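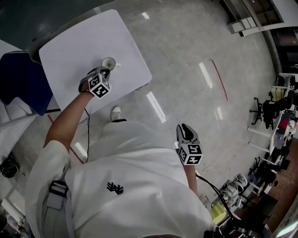
August 11, 2019

Clear cups, day one of the new sleeve. Tuter sent the ones I asked for, which takes some getting used to. They come 80 to a sleeve and stick together at the rims like they signed something. Viorica's method is to roll the sleeve between her palms before opening it. Mine is to pull two off together, swear, and put one back. Hers is faster.

Cup on bare white tabletop: hard to see. I wrote the same thing in December and evidently filed it under things to learn again. A transparent cup on a white table under ceiling lights is mostly a rim and a rumor. If you're setting up, look for the rim. Don't sweep your hand over the table to check whether you've put one out, it will find the cup for you and then the floor will.

On the floor: shiny, speckled light gray, good-looking, and the worst possible background for anything small and see-through. Tihomir proposes a colored mat under each table. I propose we drop fewer cups. We have agreed to disagree until the mats are priced.

Positions. The rectangular white table keeps its angle. Two different people have straightened it, each meaning well. Please stop. It's skewed on purpose so you can get at the long side without backing into the navy chair. If the angle bothers you, stand at an angle.

Chair stays on its own side, seat toward the table. Pushing it right in looks neater and then you can't reach over the short end without a knee in the upholstery.

Cup placement, as tried today:

- Near the edge: easy to reach, easy to knock. Fine for a first go.
- Middle of the top: better. Longer reach, and the cup has somewhere to slide.
- Far corner: only Tihomir can reach it without leaning, and he was very gracious about it, for the rest of the afternoon.

Water in the cups: vetoed by me. Dry rice in the bottom was Viorica's idea and it does steady them. It also means rice. I'd rather try a coin taped underneath first.

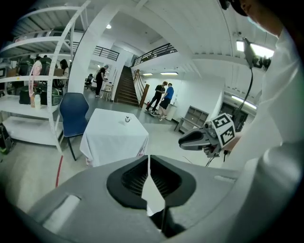 Cloth on the square table: I was against it and I am now for it, with reservations. It does what a tablecloth does, meaning it slides when you lean on it and hangs lower on whichever side you aren't looking at. But set something small and silver in the middle and you can find it at a glance, so the cloth has earned another week. The corner with the pink patch goes low, at the bottom of the drape. If it ends up on the tabletop the cloth is on wrong, take it off and start again. Do not "just turn it a bit." That was how we got the fold.

To fix it: lift all the way off, shake, lay it from the middle outward, then walk once around and look at the hem. Viorica wants clips. Cabrera has tablecloth clips in the catalog, item 949, in a shade they call champagne. I have asked whether they come in any color a person would own.

Shelves. The tall white unit is filling up in the way of all shelves, from hand height outward. I'd like the following understood:

- Dark green box stays on the middle shelf. Things that go in it go in it, not on it.
- Bottles on the lower shelf, upright, caps closed. Label anything that isn't what the bottle says it is. Better yet, don't own such a bottle.
- Cardboard box toward the back: going through it is on my list. It has been on my list long enough to be considered a resident.
- Bags on the floor beside the unit are fine if they're tucked against the end. A backpack strap lying out into the walkway will get the ankle it's waiting for.

Same goes for the red cable. Run it along the floor and keep it flat. If you move the square table, move the cable afterward and check it isn't under a chair leg. Tihomir has offered to tape it down. The Rosow tape leaves a gray stripe that takes longer to remove than the cable takes to step over, so use the paper kind.

Orders:

- Another carton of cups. Tuter's minimum is now 3000, up from something sane. Ask Larum upstairs if they'll split it, they seem to drink all day.
- Paper tape.
- Second cloth, same size, for when this one is in the wash. White again. Viorica says cream. White again.

Still open: whether to do the far corner with the cloth on, and where we're going to put the rest of 3000 cups. Not on the green box.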